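Flamside Supper Club Recipes: README

Version 2025-12-10

What you get

539 recipes typed up from the card boxes of the Flamside supper club, one recipe per row, in a single CSV file. Aoife Fitzgerald did the typing. The spelling is hers, except where it is the club's, and she would like that noted.

Columns

title: as written on the card, including the 37 called simply "Pudding"
serves: a whole number, or "plenty"
method: free text, sometimes very free
source: the box it came from (Ellden or Cullinane)

Known problems

Oven temperatures are missing from 168 rows. The cards say "hot", "quite hot" or "you know". We have left them alone. Please don't fill them in and send us the result as a correction.

Thirty rows have no ingredients list because the card had been torn in half for a shopping list. Two of those shopping lists are in the notes folder and are better written than the recipes.

Ounces and grams appear together, occasionally in one sentence. The Mureo script in the tools folder converts most of them. It also converts "a pound for the raffle" into 454 g, so check its work.

Using it

Free for anything, with credit to the club. Nothing has been tested, and the aspic section is there for completeness. Corrections are welcome until the end of March, when Aoife goes back to gardening.

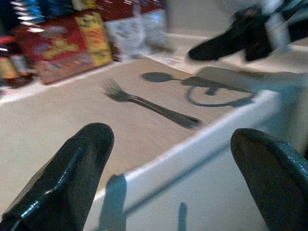
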